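Lab notes, unit 2: house rules for two-arm work
Serpil Kahraman, February 2020

Read before your bench slot. Replaces the January sheet.
Task for this unit = paper folding, both arms on the same sheet. 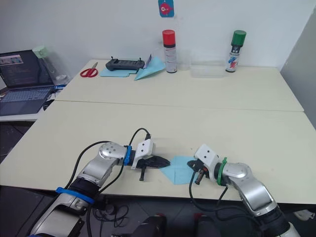
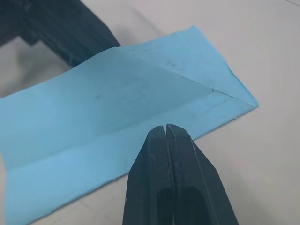 Both: light blue paper on the bench, partway through a fold.

Rules
- E-stop in reach of one person who does nothing else. Not on the back table.
- Hands out of the shared zone untill both arms are parked. Parked, not paused.
- Call arms by band color, blue or green. "Left" depends where your standing.
- Speed cap 22 percent for first runs. Hnat Zakharchenko can raise it, you can't.
- Cables: check slack at full reach, both arms, before power.
- Grippers close to each other = slow approach, one moves, other holds.
- Spray cans stay off the table the arms are on.

Log every stop, even dumb ones. Time, who, which arm, what the fingers were touching. Zaklow group skipped this and had to redo the whole risk sheet.

Next time: who signs off a changed program. Bring the Annan checklist, filled in.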